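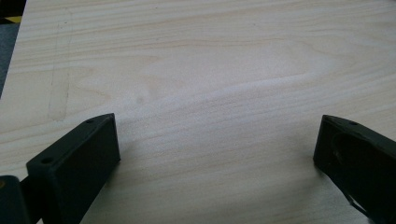 March 20, 2021
By the Clangate staff

We use cookies to remember your settings. Accept / Manage

Brigitta Wieser has spent the winter teaching a policy to let go of things. "Grabbing gets all the glory," she says. "Then you look at the logs and the arm is still hugging the cup."

Her method at Gallus is plain enough. People do the chore with a hand-held gripper, the camera on it records, and a network learns from the clips. Her twist was adding clips with nothing in them to grab. Of 3000 in the set, 600 are empty.

"My colleagues were very polite about it," she says.

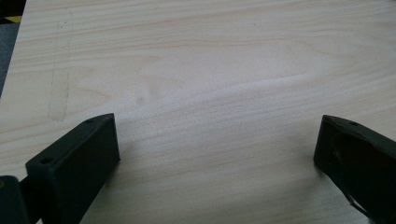
Gripper fingers open over a bare tabletop.

Trained without the empty clips, the policy closed on thin air in 27 test runs. With them, it did so in four. Wieser won't call it solved -- she has one table and one kind of gripper, and wants a second lab to try it before September.

Does she ever watch the empty clips herself? "All of them. I know that wood grain better than my own kitchen."

Related
Brekow arm learns to fold, sort of
Eder drops its sorting trial
Why our test cup has no handle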